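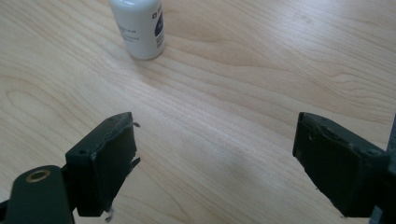
How do you get rid of the sticky patch a bottle leaves behind on a wooden table?

Warm water with a tiny drop of washing-up liquid, on a cloth you've wrung out as hard as you can, and then a dry cloth straight after. Do the bottom of the bottle as well or you'll be back where you started by teatime.

I get asked this one a lot, and I'm a bit of a bore on the subject, having ruined one table already (my gran's, sorry Gran). So I've put all my table bits on one page.

First, find out what finish you've got. A drop of water somewhere out of sight will tell you. If it sits there in a bead you've got a lacquer or varnish, and life is easy. If it soaks in and goes dark you've probably got oil or wax, so go very gently and don't let anything stand on it wet. Pale wood is lovely but it does show everything – tea, beetroot, the ink off a newspaper, you name it!

For glue left by a price label, I rub in a little cooking oil with my fingertip, leave it while I have a cup of tea and then roll the gunk off. Wipe with the soapy cloth after. I did once go at a label with a kitchen knife and you can still find the scratch if you know where to look.

White rings are heat or damp caught in the finish. Mine came out with a hairdryer on low, kept moving, and a dab of furniture wax when it had cooled down. Svitlana swears by mayonnaise left on overnight, and I've tried it, and it did half the job and the kitchen smelt of sandwiches. Dark rings are another matter. Those have gone into the wood and you're looking at sanding, so ring somebody who's done it before.

If you do sand, Lajos Nyitrai at the Ilton workshop told me to finish with 400 paper and always go along the grain. He's right. I went across the grain on a corner in February and had to do the whole top again.

Bottles of cleaner, hand cream, washing-up liquid and all that: wipe the neck after you've used it, before the lid goes back on. It's the drips running down the side that make the rings. I keep an old saucer by the sink for the worst ones, and a cork mat on the table for anything that has to live there. Don't use those rubbery mats on a varnished top, they can leave a mark of their own if they stay put all summer.

And please don't spray polish straight on the table. Spray the cloth. You use less and you don't get that skating rink on the floor underneath, which my husband found in his socks.

Vinegar: everybody loves it, I use it on the kettle and the shower, but I keep it off wood. It dulled a patch on our sideboard and I've never got the shine back.

Crumbs in the join of an extending table come out with a dry paintbrush, an inch wide or so. A hoover nozzle will do it too but mine scratches.

Baptiste asked about felt tip. On a sealed top, try a damp cloth first, then a bit of plain white toothpaste (not the gel) on a soft rag, rubbing lightly. Try it underneath first. Biro is harder and I haven't cracked it, so if you have, write in and I'll add it to the page.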